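Changes to the Minor Surgery List at Brarkau

From April the small procedures list at the Brarkau clinic moves to Wednesday mornings. The first patient will be called at 8:15. If you already have a slot on another day it stands, and you do not need to phone us.

The move frees the upstairs treatment room for the foot clinic, which has been sharing with the blood draw service since the Nallodon site closed its second floor. Blood draws stay where they are. Please use the Cordeiro Street entrance for all three, as the ramp on the parking lot side is being resurfaced and the automatic door there is switched off.

The waiting list for skin lesion removal now stands at 41. Referrals from Jarnberg are being added to the same list, so there is one line for both towns. We expect most people to wait four weeks from referral. Anything marked urgent by your doctor is handled separately.

A few reminders before you come in. Eat breakfast as usual. Bring a list of your medicines, including anything you buy without a prescription. Do not stop taking blood thinners unless we have told you to. Wear a loose top or pants, depending on where the work is being done. Parking is free for two hours with a ticket from the front desk.
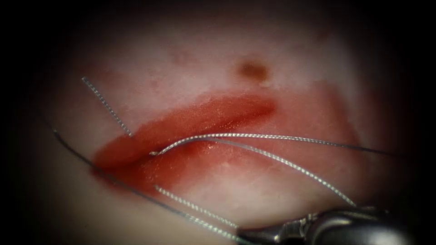
Aftercare sheets have been rewritten and are now two pages instead of six. The old ones said very little about bleeding, and that was the question we got most by phone. A long, narrow cut can hold more blood at one end than the other, with a pink-red stain spreading into the tissue next to it. For bleeding after you get home, the new sheet says to press firmly with a clean pad for 15 minutes without lifting it to look. If it is still bleeding after that, call the clinic, or go to the emergency department if we are closed. Large-print copies are at the front desk.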